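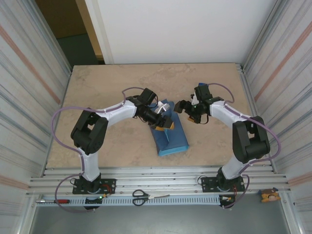 4. Before you start a folding run

I wrote this section after my second month on the Praltis two-arm cell, mostly from things I got wrong. Read it once all the way through, then keep it open while you do your first run.

4.1 Clear the rails

1. Walk the front edge before you touch the power switch. Scissors, screwdrivers, anything you were using a minute ago goes back in the drawer. I know the slotted strip between the bases looks like a tool shelf (I've used it as one plenty of times!), but the house rule at Cardale is no hand tools on the strip or rails once the arms are live.

2. Leave one item of fabric on the tabletop, between the arms. Spare pieces stay outside the cell.

3. Check the cable sleeves. You want a nice wide loop at each elbow, and you want the loops by the bases hanging free. Bend each arm by hand with the power off and watch what the cable does. If it pulls tight anywhere, stop and re-clip it.

CAUTION: Never reach between the grippers while the arms are powered, even if they're holding still. Holding still only means they haven't been told to move yet. Use the stop button first, then reach.

4.2 Set the limits

4. Open the Pliltus panel and load the profile called Ham. It's the slow one. Please don't skip it, even if you've run the cell before.

5. Set the speed cap to 78 and the hold time to 3000 ms. Both fields go back to the factory numbers after a restart, so look at them every single time.

6. Bring the grippers down until the pads just meet the cloth. Go in small steps here. Pressing hard into the tabletop wears the pads and throws off your zero.

NOTE: Fault 417 means one arm lost its home position. Don't clear it and carry on. Power down, park both arms, and start again from step 1.

4.3 Write it down

7. Put your initials, the profile name and any faults in the log before you leave the cell. I add a line about creases too, for folds that went badly. Dark cloth gives me the most trouble, so those lines get long.

Go on to section 5 for swapping pads.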